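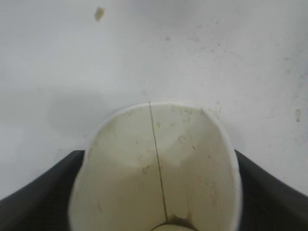

Clearing the Table: Can a Gripper Arm Do a Café Worker's Round?

Project report, second-year Applied Automation
Nasrin Ansari and Hashini Cassim
October 2019

1. Purpose

The project examined whether a two-fingered arm can carry out one small chore in a staff canteen, namely the removal of used paper cups from tables. The task was proposed by Naseri, the catering firm which runs the canteen at Zidholm. At present it is done by hand between sittings.

2. Method

The arm was fixed beside a white table and given 100 cups over 2 sessions. All cups had been used for tea or coffee and emptied beforehand. For each cup the arm had to find the rim, close on both sides, lift and release over a bin. Control software was written by the authors on the Hokitz teaching platform. An attempt was counted as a failure if the cup fell, tipped over or was missed.

3. Results

The arm cleared 80 cups and failed on 20. Most failures took place at the point of closing. Paper walls give way under light pressure, and a cup which has been squeezed into an oval is harder to hold than a round one. Reducing the closing force prevented crushing but led to more drops. A middle setting was used for the second session and gave fewer failures of both kinds.

White cups on a white surface also caused difficulty. The software relied on the shadow at the side of the cup to place the rim, and lost it when the ceiling lights were changed. Brown stains inside the cup were on 3 occasions taken for remaining liquid, and the arm stopped to wait for an operator.

4. Discussion

Removing the cup is only part of the chore. A canteen worker also wipes away crumbs and dried drips, and the arm as fitted had no means of doing so. A person would therefore still have to visit each table. The authors consider that the arm could assist at a fixed return counter, where cups arrive in a known place, but that it is not yet suited to open tables.

5. Further work

Trials with softer finger pads and a darker table surface are planned for February. Cups with lids will be included.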